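Winent Table Finish Log

Version 2, 3 Nov 2023
Maintained by Consuelo Moya and Estíbaliz Sarmiento

What this is

A set of plain text and CSV files recording how different oils, waxes and varnishes hold up on domestic table tops. The log began as a notebook in the Robles workshop and was typed up once the notebook became too hard to search. Each row is one finish on one board on one inspection date.

The log covers 19 finishes and 21 boards. Two boards carry no finish at all and are there for comparison.

Files

boards.csv - one row per board, with species, thickness, supplier and the grit used for the last sanding
finishes.csv - one row per product or home mix, with the number of coats and the drying time between them
inspections.csv - the main table
marks.csv - stains, scratches and rings, each tied to a board and an inspection
notes.txt - anything that would not fit in a column

All files are UTF-8 with commas as separators. Dates are day first. Empty cells mean the value was not recorded. A zero means it was measured and was zero.

How the boards were prepared

Boards were planed, left indoors to settle and then sanded by hand along the grain. Finishes went on with a lint-free cloth unless finishes.csv says brush. Oils were wiped back after the time given on the tin. Home mixes are listed with their parts by volume, and the cloth used is noted where we remembered to write it down.

Between coats the boards lay flat on battens. After the last coat they were left alone until the surface no longer felt tacky, then moved to the room where they would be used.
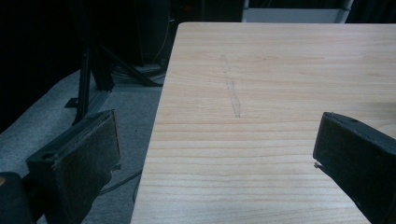 Marks are scored from 0 to 100 in the severity column, where 0 is no mark and 100 is damage that needs the board sanded back. The scoring is by eye. Consuelo scored boards 1 to 12 and Estíbaliz scored the others, so take care when comparing across the two groups. We both scored board 7 once and disagreed by 19 points, mostly over how much a pale ring should count.

Columns that cause trouble

sheen: a word, not a number. Values are matt, satin and gloss. Early rows also have "dull", which we have left as it was.

water_test: minutes before a drop left a visible ring. Blank for anything before June, when we started doing the test properly.

product: trade names as written on the label. Bosine is entered under both its old and new tin, as bosine_a and bosine_b.

Known gaps

No board has been kept outdoors. Softwoods are thinly covered. Board 14 was lent out and came back with a coat of wax we did not apply - its later rows are flagged in the exclude column.

Changes since version 1

Supplier names tidied
Duplicate rows for board 3 removed
Prudedico hard wax added to finishes.csv
Severity column moved from inspections.csv to marks.csv

Use

Free to copy and change. Please keep the two maintainers' names with the files. Corrections are welcome, especially for drying times, and should quote the row number.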